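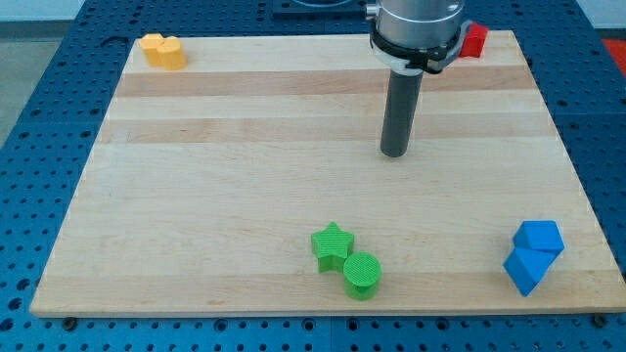
Lunes 2 de septiembre

Tercera parada de emergencia en lo que va de mañana. El Gezer estaba empujando piezas de colores por la tabla, un ejercicio de parvulario, y se quedó clavado con un aviso de fuerza excesiva. Según el registro, en la punta no había nada que justificara ese pico.

En Unimik me contestaron lo de siempre: recalibrar y actualizar. Ya recalibré en julio, 11 veces, y el límite seguía saltando donde le daba la gana. Faisal Mengal, que lleva el mantenimiento en Zastenstead, sospecha del cable del sensor – yo sospecho del sensor entero, y también del folleto, que promete hasta 500 horas sin intervención. Me gustaría saber quién las midió.

Lo que me preocupa es la otra mitad del problema. Si el sensor se inventa una fuerza, también puede callarse una real, y el controlador Curton se fía de él a ciegas. He bajado la velocidad y trabajo con el pulsador en la mano. El soporte técnico lo llama «precaución opcional».

Mañana cambiamos el cable. Si vuelve a parar, desmonto el sensor y lo mando de vuelta.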